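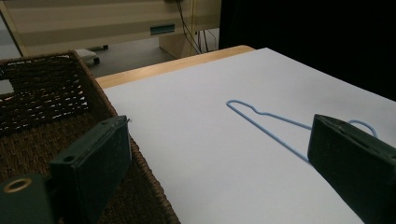
Minutes of the Thursday meeting, hanger room, Rudby site

Present: Rory Moffat (chair, and he brought the biscuits), Wilma Imrie, Grażyna Tomaszewski, Els Michiels, and me, Kenneth Pringle, taking notes again as my handwriting is apparently the least bad.
Apologies: none, though Els came in at 2.15 after her delivery.

1. Last month's minutes
Agreed, with one change. I'd written that Wilma was "against the grippers" and she'd like it put down that she is against the rota, and has no view on the grippers. Sorry Wilma!

2. Where we are with the hand-held grippers
Rory gave us the numbers. We've recorded 3287 pick-ups so far, and 261 of those have been thrown out, mostly because the hanger slipped before it got to the basket or the person holding the tool went too fast. I own up to a fair few of those. The arms from Skido are still due in November and will learn from what we record, so Rory would like us to keep the pace steady and not race each other (looking at nobody in particular, but there was a lot of laughing at this end of the table).

Grażyna said wire hangers are much harder than the moulded ones. They lie so flat that the fingers skate over the top, and you end up chasing the thing across the paper. She's found it goes better if you come at the long bottom bar and leave the hook alone. Els does it the other way, hook first, and they had quite a long chat about it which I didn't manage to get down. Rory says both ways are fine and he wants some of each.

Wilma asked whether we have to stay on white paper, as the real sorting benches at Morrison Street are bare wood. Good question, I thought. Rory will ask Skido. Until then, paper stays on, and please change the sheet when it gets marked.

3. Hands and wrists
This took up most of the meeting. Grażyna's thumb is sore by dinner time and mine isn't great either. The tool isn't heavy when you pick it up, but you notice it after a couple of hours of squeezing. We agreed on no more than 2 hours at a stretch, then swap to tagging or packing. Els asked if that counts as a break and Rory said no, breaks are on top. I've underlined that in my own copy.

4. What happens to the sorting jobs
Wilma asked it straight out and I was glad somebody did. When the arms are in, who sorts? Rory said the plan he has from upstairs is two arms on the evening line, with people staying on days, and nobody's hours going down before the spring. After that he doesn't know, and he said so. Wilma said it feels odd to be teaching a machine your own job, and then being asked to do it more slowly so it can keep up. Grażyna sees it differently. She's sorted hangers for years and would happily never touch another one if she could move over to repairs and checking.

We talked about training for a good while. Els did the short course on the Itex line and says most of it was clearing jams and knowing when to press stop, nothing to be frightened of. Three of us would like to go on the next one. Rory will find out if it's paid time, and we want that in writing before anyone signs up.

5. Any other business
Box 407 has gone walkabout. It's full of mixed hangers and it's needed for Monday's recordings, so have a look under your benches please.
Els would like the radio back.
The end cabinet drawer is sticking again, I've reported it.

Actions
Rory: ask Skido about bare wood; course pay, in writing; spring hours, whatever he can get.
Grażyna and Els: show the rest of us both ways of picking up a wire hanger.
Wilma: new rota with the swaps in it.
Kenneth: type this up, find box 407.

Closed at 3.20. Next one same time next month, and it's Wilma's turn for biscuits.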